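Wiltum shared workshop, bench two
Notebook entry, Saturday, November

Purpose of the session: to continue the pick-and-place trials on the two-arm build, and to record the changes made to the wrist wiring before the bench is handed to the Fomwood group.

Both arms were powered up at 9 and left at rest while the servos were checked one by one. No faults were reported. The elbow joint on the far arm had shown play at the previous session. The bracket bolts were removed, cleaned and refitted with thread lock, and the joint now holds its position under load. The spare bracket has been returned to the drawer marked Kaewsai.

The cable on the forearm has been given more slack, as the former routing pulled tight when the wrist turned fully inwards. It now stands out from the arm in a wide loop. Members are asked not to tie it back down. A shorter lead may be ordered in due course, but the present arrangement is adequate for slow movements.

The task remains as agreed: the arm is to take the red toy by its middle, carry it to the metal pot and release it over the opening. The pot is to stand at the left of the black table top.
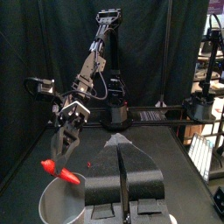

Speed was kept at the lowest setting throughout. The program is saved as Grelgate 3, and the earlier versions have been kept. The height of the approach was raised by one step in the settings file, after the fingers touched the rim in the first trial of the morning. No damage was found to the finger tips or to the pot.

Run 101 was stopped by hand when the keyboard lost its connection. The log for that run ends at line 614 and should be left out of the comparison. The lead has been changed and the fault did not return before the close of the session.

The following points are outstanding:

Wrist camera to be checked for focus at close range.
Rubber on the gripper fingers to be inspected for wear.
Rail fixings to be tightened at both ends.
Settings file to be copied to the shared drive.

The main switch is to be turned off before any joint is moved by hand. This applies to all users of the bench, including those making small adjustments only.

Bench closed and power isolated. Next entry to begin with the camera check.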